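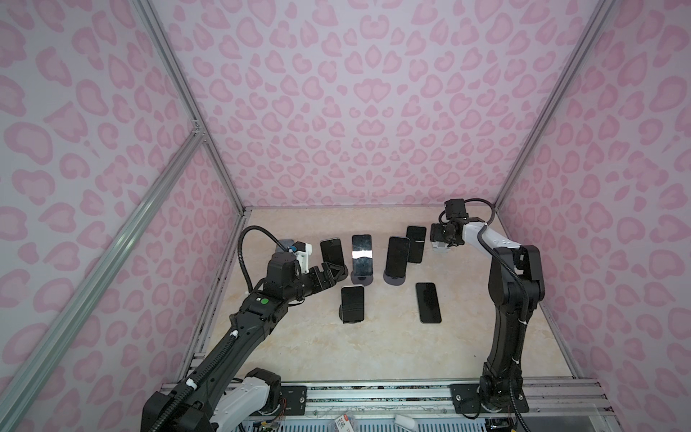
## 2. 단말기 배치 구역의 설치와 정렬

배치 구역은 바닥 패널, 벽면, 모서리 레일의 순서로 점검한 뒤 단말기를 올린다. 벽면의 무늬는 기능과 관계가 없으므로 임의로 선택할 수 있다. 분홍색 표범 무늬 벽과 베이지색 대리석 무늬 바닥을 함께 쓴 구성에서는 검은색 스마트폰 여섯 대의 윤곽이 바닥과 분명히 구분된다. 바닥이 어두우면 화면이 꺼진 단말기의 모서리를 육안으로 찾기 어려우므로 밝은 색의 패널을 권장한다. 벽면 시트는 Dadmont 규격의 접착형과 끼움형을 모두 사용할 수 있으나 한 구역 안에서 혼용하지 않는다.

### 2.1 준비물

- Skolberg 배치 구역 본체(벽면, 바닥 패널, 알루미늄 레일)
- 극세사 천 2장(화면용, 바닥용)
- 수평계
- 점검표 양식 3535
- 정렬할 단말기

세정액은 준비물에 포함되지 않는다. 사용할 경우 천에 먼저 묻히고, 단말기나 패널에 직접 분사하지 않는다.

### 2.2 바닥 패널 점검

1. 구역 안의 단말기와 공구를 모두 꺼낸다.
2. 바닥용 천으로 패널을 안쪽에서 바깥쪽으로 닦는다. 대리석 무늬의 결은 긁힘과 혼동되기 쉬우므로 손끝으로 표면을 한 번 더 확인한다.
3. 수평계를 패널 중앙에 놓고 가로 방향과 세로 방향을 각각 읽는다.
4. 기포가 눈금을 벗어나면 레일 하단의 조절 나사를 돌려 맞춘다. 한 번에 반 바퀴를 넘기지 않는다.
5. 레일 연결부의 금속 브래킷을 손으로 흔들어 본다. 유격이 있으면 볼트를 다시 조인다.

> **주의** 단말기가 올라가 있는 상태에서 조절 나사를 돌리지 않는다. 세워 둔 단말기는 작은 기울기 변화에도 넘어질 수 있다.

### 2.3 단말기 사전 처리

단말기는 전원을 끈 상태로 반입한다. 알림 진동만으로도 세워 둔 단말기의 위치가 밀리는 경우가 있다. 전원을 끌 수 없는 단말기는 진동과 소리를 모두 해제하고, 점검표의 비고란에 "대기"라고 적는다.

1. 충전 케이블, 고리, 스트랩을 분리한다.
2. 케이스는 장착한 상태를 유지한다. 케이스를 벗겨야 할 경우 케이스와 본체에 같은 번호의 라벨을 붙인다.
3. 하단 모서리에 붙은 먼지를 제거한다. 바닥에 닿는 면이 고르지 않으면 단말기가 똑바로 서지 않는다.
4. 화면 보호 필름의 가장자리가 들떠 있는지 확인한다. 들뜬 필름은 기록만 하고 떼어 내지 않는다.

### 2.4 세우기와 간격

1. 가장 무거운 단말기를 먼저 놓는다.
2. 나머지 단말기를 하나씩 추가한다. 두 대를 동시에 들지 않는다.
3. 각 단말기의 옆면을 양쪽에서 잡고 수직으로 내린다. 화면을 누르면서 내리지 않는다.
4. 하단 모서리가 패널에 닿으면 2초 동안 잡은 상태를 유지한 뒤 놓는다.
5. 구역 앞쪽 경계와 가장 가까운 단말기 사이에 105 mm의 여유를 둔다.
6. 모든 단말기를 놓은 다음 위와 옆에서 각각 한 번씩 기울기를 확인한다.

약간의 기울기는 허용한다. 다만 기울어진 단말기가 옆 단말기의 카메라 부위에 기대어서는 안 된다. 이 경우 기울어진 쪽을 들어 올린 뒤 다시 세운다. 바닥에 댄 채로 밀면 하단부에 흠집이 생긴다.

> **참고** 눕혀 두는 단말기는 세워 둔 단말기의 뒤쪽에 놓는다. 점검표에는 자세를 "평"으로 표시하고, 세워 둔 단말기는 "입"으로 표시한다.

### 2.5 화면 상태 확인

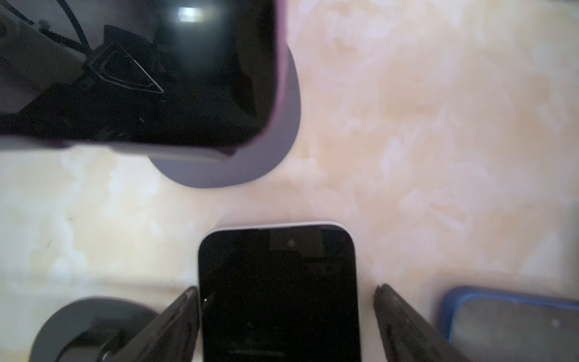

화면 확인은 단말기를 한 대씩 옆면으로 잡은 상태에서 실시한다. 잡는 위치는 좌우가 대칭에 가까워야 하며, 상단의 전면 카메라를 가리지 않아야 한다. 꺼진 화면은 거울처럼 주변을 비추므로 반사와 얼룩을 구분하는 절차가 필요하다. 라벤더색 케이스를 씌운 단말기의 검은 화면에는 흰 사각형 빛 반사와 주름진 검은 케이블의 모습이 함께 나타나 있는데, 이러한 형상은 결함으로 기록하지 않는다. 세워서 잡은 단말기의 화면 왼쪽 가장자리에 보이는 작은 흰 점과 같은 것은 아래 절차에 따라 판정한다.

1. 단말기의 각도를 조금 바꾼다. 형상이 화면 위에서 이동하면 반사로 판정한다.
2. 이동하지 않으면 화면용 천으로 해당 부위를 한 번 닦는다.
3. 닦은 뒤 사라지면 "이물"로 기록한다.
4. 남아 있으면 "점결함"으로 기록하고, 화면 상단을 기준으로 위치를 적는다.
5. 판정이 어려우면 조명을 끄고 1번부터 다시 실시한다. 재실시 후에도 같으면 "보류"로 기록한다.

> **주의** 전면 카메라 주변은 마른 천으로만 닦는다. 노치의 가장자리에 액체가 남으면 통화용 스피커 쪽으로 스며들 수 있다.

### 2.6 케이스 색상과 식별

같은 기종이 여러 대 있을 때 케이스 색상만으로 단말기를 식별하지 않는다. 연보라색과 흰색 테두리는 조명에 따라 비슷하게 보인다. 식별은 라벨 번호를 우선으로 하고, 색상은 보조 항목으로 적는다. Cheng 라벨지는 케이스의 뒷면 하단에 붙인다. 옆면에 붙이면 손으로 잡을 때 벗겨지거나 미끄러진다.

라벨이 손상된 경우의 처리는 다음과 같다.

| 상태 | 처리 |
|---|---|
| 번호를 읽을 수 있음 | 그대로 사용하고 비고란에 표시 |
| 번호의 일부가 지워짐 | 점검표와 대조한 뒤 재발행 |
| 라벨이 없음 | 구역에서 꺼내 별도 보관 |

### 2.7 회수

1. 회수는 배치의 역순으로 한다. 마지막에 놓은 단말기를 먼저 꺼낸다.
2. 단말기를 완전히 들어 올린 뒤 구역 밖으로 옮긴다.
3. 꺼낸 단말기는 화면이 서로 맞닿지 않도록 칸막이 보관함에 넣는다.
4. 점검표의 수량과 보관함의 수량을 대조한다.
5. 바닥 패널을 닦고 긁힘의 유무를 적는다.

수량이 맞지 않으면 다음 작업을 시작하지 않는다. 점검표는 Skistthorpe 보관 서식 236에 철하며, 보류 판정이 있는 장은 맨 앞에 둔다. 바닥 패널의 교체 기준은 3장의 표를 따른다.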